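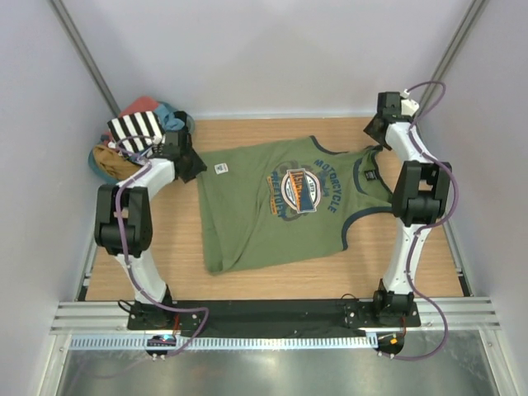 Ticket 1824: second fold drifts on sleeveless garments, Urgate cell
Status: open, waiting on retest
Component: Brullow fold policy, two-arm

Hello again, and sorry in advance for the length of this one, I've been living with it since November and I'd like it all in one spot.

What we see: with T-shirts the policy trained on the Bianchini set (795 demonstrations) behaves nicely. With tank tops the first fold usually comes out fine and then the second goes wrong, because the right arm picks its grasp point much too far in from the shoulder. My hunch is that the armholes confuse the keypoint model. There is simply less cloth up there, and a dark band of trim must look an awful lot like a hem to it.

What I've tried so far:

1. Recalibrated both arms. I know, everybody says this first, and I did it first too. The drift stayed exactly where it was.

2. Swapped the raw grasp prediction for the two-stage method from the Drirkcombe write-up, where the model labels the garment outline before it chooses any points. This helped a good deal on plain tops (hooray!) and hardly at all on tops with a big chest print.

3. Held the garment direction fixed, hem to the left and neck to the right, and ran the long-side fold by itself. The lower side is folded up over the print here, with the right gripper over the shoulder half, between the upper trim and the lower bands. I've been saving the predicted points at this stage, as it's the last one where I trust them.

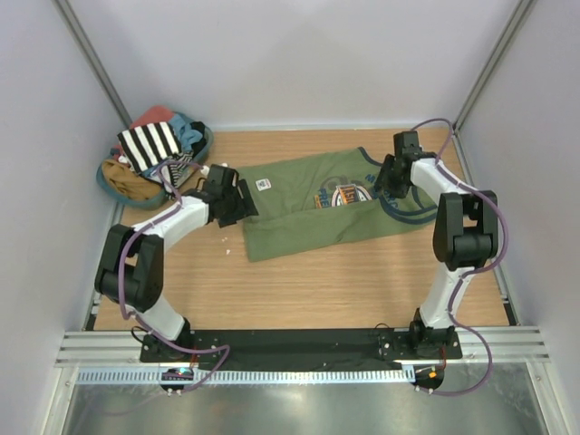

4. Masked the print before the keypoint step. It's a crude trick, just flat color painted over the graphic in the input, but the grasp point moved back toward the shoulder on nearly 3 out of every 4 tries. That's the best result so far, and I'd be very glad if somebody repeated it before I get too fond of it.

5. Still to do: retrain with print masking switched on at random, then compare against the old weights using the same garments and the same starting layouts.

If you pick this up while I'm away, please leave the fold timeout alone. I lengthened it on purpose, and the log looks slow but it's fine.

Comments (3)

foldbench_k: Same thing with our vests, and masking helped us too. Did you mask before or after the crop?

ticket owner: Before the crop! After it, the edges of the mask started showing up as outline, and I lost a whole afternoon to that.

urgate_nights: Retest is queued for 2 a.m., old weights first.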